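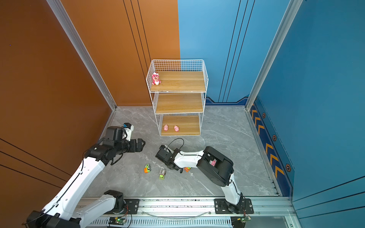
How do you set up a small wire rack so that toys stay on the shelves and are easy to put away?

Put the wooden boards in flat, set the shelf heights to fit the toys you own, and keep each kind of toy on one shelf. Push the rack up against a wall so it can't tip backward, and leave enough floor in front of it for someone to kneel.

The rest of this page goes into the details. It is part of the Dustano tips pages on small storage, last revised Apr 11, 2023.

Choosing a rack

Wire racks with closed grid sides and a grid back are better for toys than open frames. Plush animals lean, and with a grid behind them they lean against something. Round toys can't roll off the back either. The white grid racks sold as Viltevholm have three boards, and that is plenty for a shelf a child will use. A fourth board leaves too little height between shelves to reach in with a full hand.

If you are making your own boards, measure the inside of the rack at the front and again at the back. Cheap wire frames are often a little narrower at one end. Ours measured 400 mm wide on paper and came out at 397 where it mattered, so cut to the smaller number.

What goes on which shelf

Top shelf: standing plush, figures, anything with a hat or bow that gets bent when it is piled up with other things. Stand a bear near one end with its back or side touching the wire. In the middle of a board, with no support, soft toys fall forward every time a door closes.

Middle shelf: keep this one clear if you can. An empty shelf gives you a place for whatever came home today, and for things you need to move while you wipe the other boards. In most homes it fills up within a month. Clear it again.

Bottom shelf: small toys that get played with daily. Pairs and sets should sit side by side near the center of the board, where they can be seen from standing height. Two pigs from the same farm set take up very little space and are easier to find this way than at the bottom of a bin.

Anything with small parts goes in a lidded box first and then on the shelf. Small parts on a bare board end up on the floor.

Cleaning the boards

Wood boards with a clear finish need a damp cloth and a dry cloth, in that order. Don't spray cleaner straight on the wood. It runs to the edges and sits where the board meets the wire, and you will get a gray line there in time.

For the wire, an old sock over the hand works well. Slide your hand down each panel, then across. For corners use a soft paintbrush. If the coating has chipped, dry that spot well and touch it up with appliance paint — a toothpick holds enough for one chip.

Sticker residue comes off the boards with cooking oil. Leave it on for ten minutes, wipe, then wash with a drop of dish soap.

Hard floors under a rack

Marble and marble-look floors scratch when a wire foot is dragged with a bit of grit under it. Lift the rack to move it. Stick felt pads on the feet, and check them in April and again in fall. Worku felt dots in the 13 mm size fit most wire feet, and they trim easily with scissors. On very smooth floors use rubber pads, which slide less than felt.

If the rack rocks, the frame is usually the problem and the floor is fine. Loosen all the clips, press down on the top board with both hands, and tighten the clips again while someone holds the frame square.

Washing plush toys

- Check the label. Surface wash only means a cloth and mild soap.
- Machine-safe toys go in a pillowcase tied shut, cold water, gentle cycle.
- Press the water out in a towel. Don't wring.
- Dry in moving air. A thick bear can take two days.
- Brush the pile with a clean, soft toothbrush once it is dry.

A toy with a sewn-on cap or bow should be washed by hand even if the label allows the machine.

Getting it put away

Do the shelves from the bottom up. The low shelf takes the most pieces, and once those are off the floor the rest goes quickly. Younger children do well with one shelf each night.

Related pages: Tip 102, Lining wire shelves. Tip 103, Labels for children who don't read yet. Clips and replacement boards are listed under Skolteo spare parts.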